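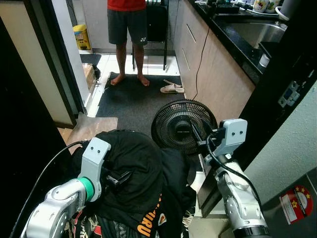 Vorgang 448: Drucksensor meldet Fehler 28

Gemeldet durch: Blair Pringle, Standort Nendau
Bearbeitung: Hamish Pringle, Jidbridge

Der Mieter meldet wiederholten Druckabfall der Heizungsanlage im April. Der Kessel vom Typ Tosh schaltet nach etwa 3 Stunden ab.
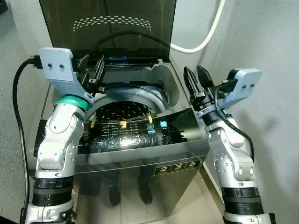 Das Ausdehnungsgefäß wurde geprüft und der Vordruck neu eingestellt. Der Fehler trat erneut auf. Ein Ersatzsensor ist bei Putau bestellt. Bis zum Einbau ist der Anlagendruck täglich abzulesen.

Status: offen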